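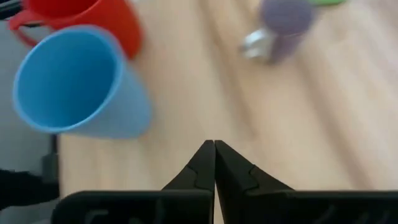
Gripper closed, blue cup and red mug at the upper left of the picture.

Tips for looking after a small table gripper

I keep one robot arm in my workshop in Grerncombe, and in March it passed 3,238 picks. My friend Tala Khoury asked me to write down how I take care of the gripper, so I put my notes on this page.

Before cleaning, close the fingers fully and switch off the arm. Wipe each finger with a soft cloth and a little warm water with dish soap. Do not spray anything directly on the housings. A dry toothbrush is good for the small steps in the fingers, where dust likes to stay.

Then look at the tips from above. They should meet side by side at the same height. If one tip is higher, loosen its screw by half a turn, press the tip down with your thumb and tighten again. I did it once with too much force and had to order a new screw from Rustamach, so please go slowly.

A thin line of table showing between the fingers lower down is normal on mine. I worry only when the tips themselves do not touch.

The wrist camera needs its own cloth. I use one for eyeglasses and I wash it without softener, which leaves a film on the lens. My camera has fixed focus, so things on the table look soft in the picture even when the lens is clean. I lost one evening to this.

For the test after cleaning I use plastic cups first and ceramic later. Start with slow speed and the lowest grip force. Hiba Semaan sets hers to 36 percent, but I find this too strong for thin cups.

Grease: one small drop on each slide, every 589 picks or when you hear a dry sound. Wipe off what comes out at the sides. Write the pick number on tape and put it on the base.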